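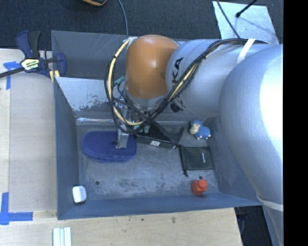 A metal bin with a small assortment of items, among them a drawstring pouch and a toy sheep.

Unclaimed and Donated Small Goods: Revised Arrangements for Sorting and Collection
5 February 2018

The Perron Center wishes to inform members, tenants and visiting groups of revised arrangements for small goods left in the building or handed in at the front desk. The arrangements apply to both floors of the Flodarberg site and replace the notice issued when the center opened.

Over the past year the front desk received 3,000 small items. Many were returned to their owners on the day they were handed in. The remainder consisted largely of pouches, soft toys, cases, blocks and parts of play sets, together with a number of objects whose purpose could not be established by desk staff. Under the former arrangements these were kept in cardboard boxes behind the reception counter, where they were difficult to search and where small pieces tended to collect at the bottom.

Metal bins are now used for the first stage of sorting. A bin is to hold a small mixed group of items at any one time, laid on the floor of the bin and not stacked to the rim. Staff have found that a toy or a pouch is recognized far more quickly in this way, particularly by children who come in with a parent to look for something they have lost.

Items are sorted into the following groups:

Soft goods. This group includes toys with a fabric surface, padded items, and pouches of every kind. Drawstring pouches are opened by two members of staff together, and any contents are noted on the record card before the pouch is closed again. Cords should be tucked in or tied before the pouch is placed on the shelf.

Hard goods. Blocks, cases, fittings and loose parts belong here. Where an item carries a label, the wording is copied onto the record card. Labels are not to be removed, even where they are damaged or appear to be of no use in tracing the owner.

Items of uncertain purpose. These are held in the hard goods section with a blank card. Any member of staff who recognizes such an item is asked to complete the card and initial it.

Record cards are stored in the Tilex card cabinet beside the reception counter. The former ledger has been closed, although entries made in it remain valid – owners who reported a loss before the change do not need to report it again.

Unclaimed goods will be held for 2 months from the date on the card. After this period, items in good condition will be offered to the Basar, the center's secondhand sale, and the proceeds will be applied to the children's reading room. Toys offered for sale will be checked for loose seams and detached parts. Items that cannot be sold will be recycled where suitable facilities exist. Keys, identity documents and payment cards are excluded from these arrangements and will continue to be passed to the building office on the day they are received.

Persons wishing to claim an item are asked to describe it at the front desk before viewing the shelves. A short description is sufficient in most cases. For plain pouches and similar articles, of which several may be held at once, staff may ask for a further detail such as the wording of any printed text or the color of the cord. A signature is required on collection. Children may sign for a toy if accompanied by an adult.

Groups that use play materials in the activity rooms are reminded to check under tables and behind the window benches before leaving. Marking the group's name on the base of blocks and on the sewn tags of soft toys is strongly encouraged. Marking pens may be borrowed from reception.

Responsibility for the sorting of goods rests with Hiba Nasrallah, Front Desk Supervisor. Questions concerning the Basar, including offers of tables or assistance on the day of the sale, should be addressed to Anas Zein in the Programs Office. Written inquiries may be left in the gray letter tray at reception – please include a telephone number and the name of your group, if any.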